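Dulero Couples Check-In Deck
Boxed card set for two people
Item 66 — In stock

Reviewed for the shop by Lilian Nzioka

I don't like most relationship products. They promise closeness and deliver a quiz. So when Dulero sent over a card deck for couples who have stopped talking about anything except groceries, I put off opening it. We do carry it now, with some reservations, and you should read them before you spend your money.

What's in the box

One deck of prompt cards, a cloth pouch, a short booklet and a pad for writing things down. The pad is thin. If you both write a lot, you will be on your own notebook paper before long.

The cards come in three groups: Daily Life, Money and Family, and Hard Stuff. You each draw one, read it out loud, and answer without being interrupted. There is no score and no timer. An earlier version had a timer, and Bianka Pálfi, who tested both with her husband, said it made them feel like they were on a game show and losing.

What the maker says

Dulero says the deck was tried out by 600 couples before it went on sale. I asked how the couples were picked and whether any of them quit partway. I got a friendly answer that did not cover either point. The front of the box says "Feel closer in one evening." I would ignore that. One evening gets you through a few cards and maybe one argument about whose mother calls too often.

The booklet was written by Getachew Wako, a former school counselor. It is plain and short, and I think it's the best thing in the box. He tells you to stop when one of you is tired, and he says outright that a card can't fix a lie. 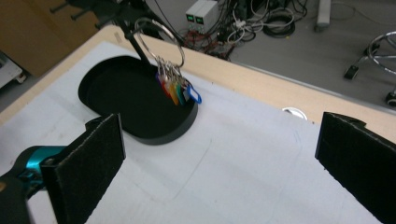 Who should skip it

Anyone dealing with cheating, threats or heavy drinking. The Hard Stuff cards touch on trust, but lightly, and a light touch can hurt when the wound is fresh. See a counselor first. Skip it too if only one of you wants to play. Fasil Hailu bought a deck to win back a girlfriend who had already moved out, and he returned it with the wrap still on.

Compared with the Besson journal

The Besson Two-Person Journal covers much of the same ground in writing. It suits quiet people better. It also lets you dodge a question for weeks — the cards make that harder. If you already own the journal and it's sitting half filled in a drawer, I doubt a deck will change your habits.

Care and returns

Cards are coated and wipe clean. The box corners dent easily in the mail. Unopened decks can come back for a full refund; opened ones get store credit only. Extra pads are sold separately, and I think they cost too much.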